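## 3. Pose estimation and replanning

The second part of the project was the software that turns wrist camera images into gripper targets. We kept the planner from the Hutside code base and rewrote the perception node, which had been sending targets late and sometimes twice for the same object.

Each image is segmented first, and every mask gets a grasp score based on its width and its distance from the nearest container wall. Open boxes were the hardest case. The fingers need clearance on both sides, and printed cardboard produced false masks until we added a depth check.
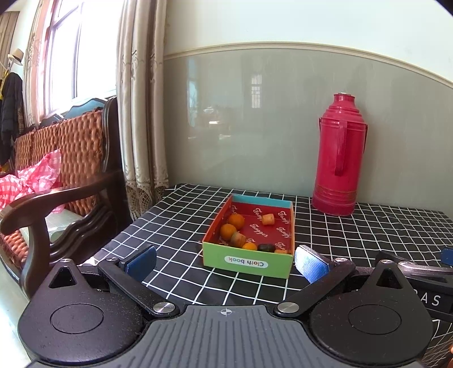

**Willems project group, perception software**
11 Nov 2021

Round items such as the oranges gave steady masks. Small cylinders lying close to a wall or in a corner did not – their scores changed from one image to the next, and the planner kept switching targets. We fixed this by holding a target for 8 images before allowing a change.

We replayed 98 recorded approaches through the old and new nodes. The old node changed its target mid-approach in 12 of them, the new one in seven. Most of the remaining cases had two items touching, so they were merged into one mask.

The grid on the table cloth is not used for calibration yet. The Mamton script expects a plain checkerboard, and changing the parser is still on our list.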